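Unit 7: Assistance Animals and Anxiety-Related Conditions
Course handout, Usten Learning Center
Revised 2 October 2018

Read this unit before the September case notes are discussed. Terms in use: handler, task, public access, emotional support animal (ESA).

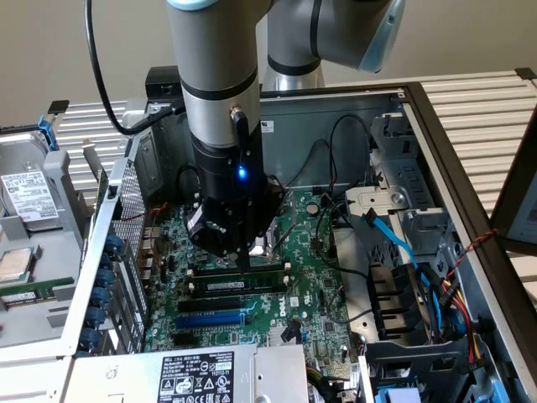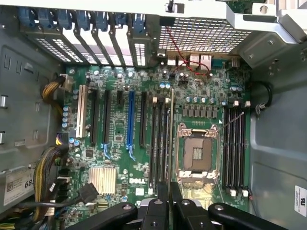 What separates a service dog from an emotional support animal?
Training for a task. A service dog is trained to do specific work tied to the handler's disability, such as interrupting a panic episode or leading the handler to an exit. An ESA gives comfort by being present and needs no task training.

7.1 Definitions
Under the federal rules on public access, a service animal is a dog. Miniature horses are covered by a separate provision. Cats, rabbits and birds may be kept as ESAs but do not have the same access to shops and restaurants.

7.2 Task types
Alert: the dog responds to an early sign, such as leg shaking or fast breathing.
Interruption: the dog nudges or paws until the handler responds.
Pressure: the dog lies across the lap or chest on command.
Retrieval: the dog brings medication or a phone.

7.3 The Drinik case
The handler in the Drinik file was matched with a dog at 18 months of age. The training log lists 80 hours of public work. Note that the log records hours only and gives no pass mark for any task. Compare it with the Eltasow log, where each task is scored separately.

7.4 Limits
An animal does not replace treatment. The care plan should name who feeds and walks the dog when the handler is unwell. Allergies in the household are checked before matching.

Reading: Zacharopoulos course pack, section 2.
Written work: one page on the difference between alert and interruption tasks, using either log.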